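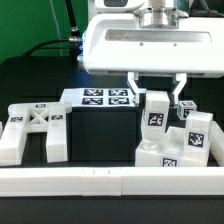 Hi everyone,

Karabo Swanepoel wrote:
> Does anyone know whether the Rastano early career fellowship still
> counts years from the date on the diploma? I defended in March but
> the paper didn't arrive for ages, and the form only has one box.
> Also, is the 100 word lay summary on top of the main statement or
> part of it?

Karabo, first of all, congratulations on the defense! I remember your poster on lichen growth and I'm so glad you're thinking of applying. I sat on the Rastano panel for two rounds, and back then we went by the date of the defense, so put that in the box and mention the diploma in the cover letter (one sentence is plenty). Do write to the office to check, though, as they rewrote the guidelines after I left and I may be out of date.

The lay summary is separate. Please spend real time on it! We each had 40 files to read, usually in the evening with a cup of tea going cold, and I always started with the summary. The ones I liked best sounded like somebody telling a cousin what they do all day.

On letters, you need two, and one has to come from outside your own department. Kálmán Gál was on the panel with me and used to grumble about letters that only repeated the CV, so give your referees a page of notes and plenty of warning.

I still have the statement from my own application, 9 drafts of it in fact, and you're very welcome to the last one if it would help. Just write to me off list.

Warmly, and good luck,
Annelise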